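3.2 Collection of folding examples

Examples were gathered by teleoperation on the Pirkitz bench, with every camera stream stored alongside the joint positions. An episode was kept only if the operator marked it complete.

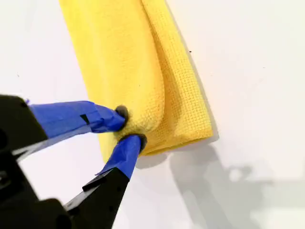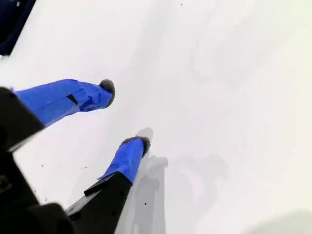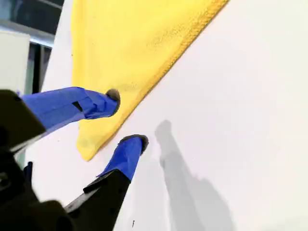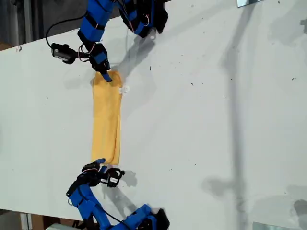 Figure 3. Views from the folding task.

The Driltent set holds 555 episodes, of which 23 were withheld for testing. Shadows proved a harder source of error than cloth pose. Those cast by the grippers on the white surface are broad and soft -- a colour threshold tuned on the yellow cloth ignores them, but the depth estimate does not.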